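Materials and Storage, Unit 4: Moisture in Household Textiles
Vidar Dahlgren
June

Textile fibers exchange water vapor with the surrounding air until the two reach equilibrium. The amount of water held at that point, given as a percentage of dry mass, is called regain. Cotton and wool have high regain. Polyester has very low regain, and most of the water in a polyester pile is held between the fibers by capillary action.

Closed storage changes the rate of exchange. A lidded plastic box limits air flow, so whatever moisture goes in with the load tends to stay there.

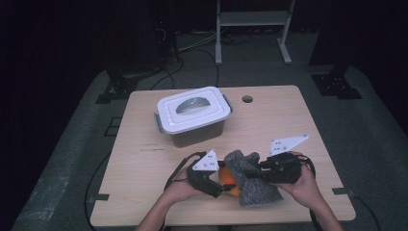

The quantity to watch is relative humidity inside the enclosure. If the box cools overnight, the air in it can hold less vapor, and relative humidity rises even though no water has been added. Condensation starts on the coldest surface, usually the wall or the underside of the lid.

Pile length matters as well. Long pile traps still air and dries slowly at the base, where the backing is shielded from air movement. A surface reading will understate the water content of the whole piece - take the mass instead.

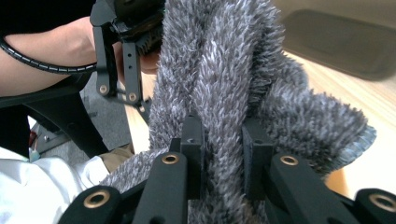 Reading time: 4 min

Worked case. A cloth has a dry mass of 600 g and a regain of 14 percent at room conditions. Water held at equilibrium is 600 x 0.14 = 84 g, for a total of 684 g. Anything above that figure is excess water and should be removed before storage.

Wooden shelves and tables also exchange vapor, mostly through end grain. A damp textile left flat on bare wood sets up a moisture gradient between the two faces of the board, and the board may cup.
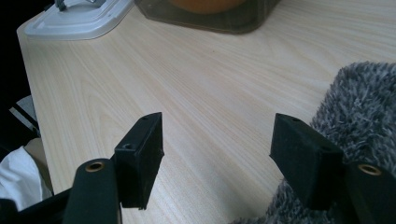 Brudo asked whether a desiccant packet would make the drying step unnecessary. It would not, for the case above: a packet rated to take up 20 g is used up long before the excess in a wet cloth is gone. Desiccant is for residual vapor only.

Stuffed articles have a further delay, as the filling dries after the cover does. Weigh twice, some hours apart, and store only when the two readings agree. 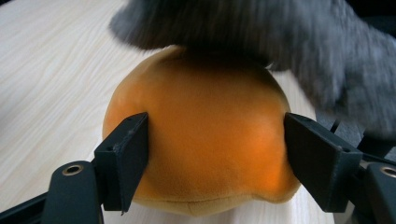

Terms for Review

Regain - mass of water divided by dry mass, in percent.
Moisture content - mass of water divided by total mass, in percent.
Hysteresis - the difference in regain at the same humidity, depending on whether the fiber is gaining or losing water.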